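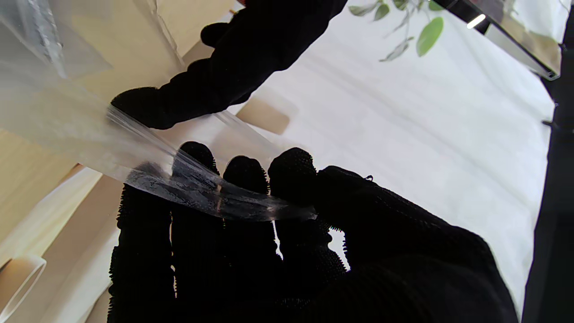 *Clear bag, with the neck pulled tight.*

Dry goods at Belwood, sorted in January by Sem Vandenberghe. The shelf had 14 half-used bags on it, most of them closed with a knot or a clip. Each canister holds up to 300 grams. Labels go on the bottom, and anything left over stays in its bag at the back of the shelf.

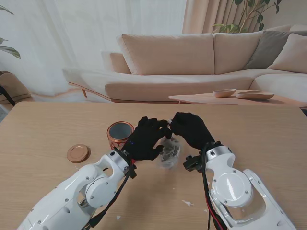 *Bag over the table, copper-colored canister open, lid set down to the left.*

We bought 12 canisters and have used 8 so far. The rest are in the hall closet. Tea and coffee are next.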